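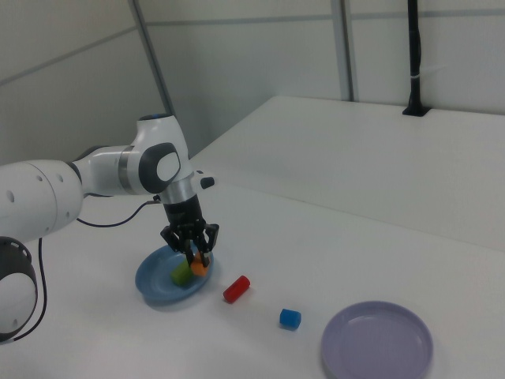 Green and orange blocks on the light blue plate, with the red cylinder and blue cube on the table.

FOR IMMEDIATE RELEASE
Saturday, February 24, 2024

Bovar Brings Out a Block Set for Grown-Ups Who Were Told to Put Theirs Away

FLINAR – Bovar, maker of small things for tabletops, today announced Cernon, a set of colored blocks and shallow plates meant for desks, meeting tables and any other flat surface where people are expected to look busy. The set goes on sale in June.

Cernon has 4 shapes in the basic box, and all of them will be familiar to anyone who attended kindergarten. There is an orange one. There is a blue one. There is a green one, in a lime shade that lost two votes in our office and was picked anyway. There is also a red cylinder, and we would like to say a few words about the red cylinder.

The cylinder rolls. We received this feedback early and we have received it often. A version with a flat side was drawn up, passed around and quietly dropped, on the grounds that a cylinder with a flat side is a different product and would need its own press release. Customers who prefer a block that stays where it was left are directed to the other three.

The plates come from the same line as our desk trays, which is why they have a raised rim. They are sold under the name Pan, a decision made late on a long afternoon. Pan plates come in light blue and lavender. They are for blocks. They can probably hold a sandwich, but Bovar has not looked into it and the care leaflet is silent on the matter.
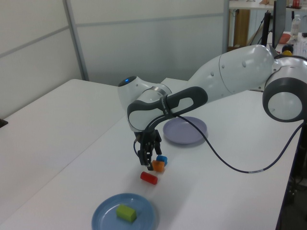

Cernon blocks with Pan plates in lavender and light blue. The green block is on the blue plate.

Play, if that is the word, is simple. Blocks begin on the table and end up on a plate. Or they begin on a plate and end up on the table. Some of our testers sorted by color and some by shape. One group spent most of a morning arguing over whether green belongs with blue, and we have left the question open in the instructions, which run to 4 pages and could have been one.

We put the set out on tables in our Flinar office last fall and asked 110 people to do whatever they liked with it. Most moved the orange block first. We have no explanation for this and have stopped looking for one. A fair number lined the blocks up along the edge of the table, looked at them for a while and went back to work, apparently improved. Two asked if there was a score. There is no score.

Bovar knows that the market for things to fiddle with is crowded, and that many of the competing products click, spin or light up. Cernon blocks do none of this. Their main feature is that they can be picked up and put somewhere else, and we think the public has been underserved in this area. 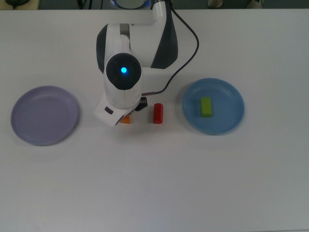
Orders open in June through the Bovar website and at the Flinar showroom, where a set is kept out for visitors to try. The basic box, with one block in each shape and color and a pair of Pan plates, is priced at $20. Spare blocks will be sold one at a time. Going by the showroom, we expect to sell a great many red cylinders, most of them to people whose first one is under the couch.

Schools and offices ordering several boxes should write to the sales desk before the end of June. Please say how many tables you have and whether any of them slope.

About Bovar
Bovar designs and sells desk trays, plates, blocks and other modest objects from its office in Flinar. Cernon is its first product with no stated purpose.

Press contact: Bovar Press Office, Flinar. Sample sets are available to reporters on request. We do ask for them back, with the cylinder if possible.

###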